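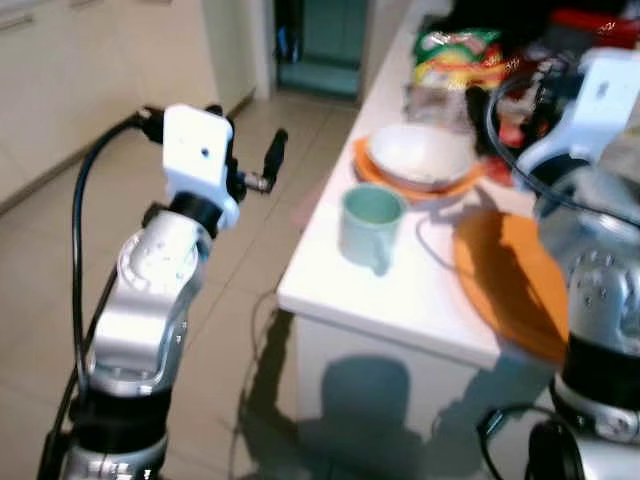

Minttu Tikkanen argued at the end of the previous session that a bowl standing on a plate should be logged as one item, given that it was served as one and will be carried as one. The point was left open and these notes start from it.

Unit 3. Clearing and Stacking Small Tables

3.1 What counts as an item

For the Brovthorpe worksheets, an item is a piece that can be washed on its own. A bowl on a plate is therefore two items and one lift. Both columns are filled in: items on the left, lifts on the right. Tikkanen's reading is correct for the lift column only. A mug is always one item and one lift, including when it stands on a saucer that stays behind.

Food packaging, bottles and jars are not tableware. They go on the separate line at the foot of the sheet. A snack bag at the back of a table is recorded there even if it is still to be eaten from.

3.2 Zones

Divide the tabletop into a front zone, a middle zone and a back zone, measured from the side where the person clearing stands. The front zone is the first 115 mm from the edge. Zones belong to the standing position and not to the table, so they are redrawn if the person moves to another side. Several worksheets from April had to be returned because the zones were drawn once and kept.

Layout used in class: mug in the front zone on the left, a white bowl on an orange plate behind it, a second and larger orange plate to the right, packaging and bottles to the back.

3.3 Order of clearing

Front zone first. Within a zone, pieces with handles come before flat pieces. Existing stacks are lifted whole if the upper piece sits inside the rim of the lower one; otherwise they are separated on the table before anything is carried.

For the layout in 3.2 this gives: mug, bowl and plate together, large plate, then the back zone. Njoroge Rotich's worksheet had the large plate before the bowl and plate, in order to build the carrying stack from the widest piece up. This is accepted, provided the bowl is taken off first and set down inside the table. It costs one extra lift, and the extra lift must appear in the column.

3.4 Deep and shallow pieces

A shallow plate is gripped at the rim, thumb above, fingers below. It needs clear space under the rim at the point of the grip. Most plates have a raised rim and provide this. Flat plates are slid forward until a short length of rim passes the table edge, then lifted from underneath.

A deep bowl can be taken by the wall or supported from below. Support from below is used for large bowls and for anything containing liquid. The bowl is brought over the edge until the hand can reach the base — the other hand stays on the far wall throughout.
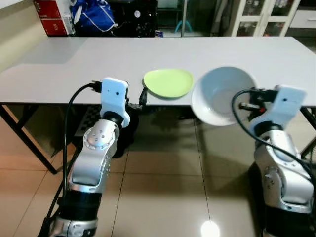
The overhang should be kept small and should last only as long as the change of grip. A bowl is stable while its center of mass lies above the part of the base still on the table. For an empty bowl of regular shape, this means that less than half of the base diameter may pass the edge. Liquid moves when the bowl moves, so the working limit for a filled bowl is 40 mm measured at the base, whatever the diameter. Note that the rim overhangs before the base does. Measurements taken at the rim are the most frequent error in this exercise.

Where a plate and a large bowl stand side by side near the same edge, the bowl is cleared first. The plate is not used as a stop for the bowl.

3.5 Low tables

Pillgate tables and other low types change the posture and leave the order as it was. Kneel or sit; do not bend from the waist for more than 2 lifts in a row. Check the floor for loose cables and bags before carrying. On tile, the stack is held with both hands until it has been set down at the counter.

3.6 Exercise

Set a low table with one mug, one shallow plate, one deep bowl and one bowl standing on a plate. Draw the zones, write the order, then clear the table while a partner fills in the two columns. Repeat from the opposite side. Hand in both sheets, stapled, with the standing position marked by a cross.

Salim Mwakalinga and Kibet Mfinanga share the wide table. Spare worksheets are in the Nesano folder.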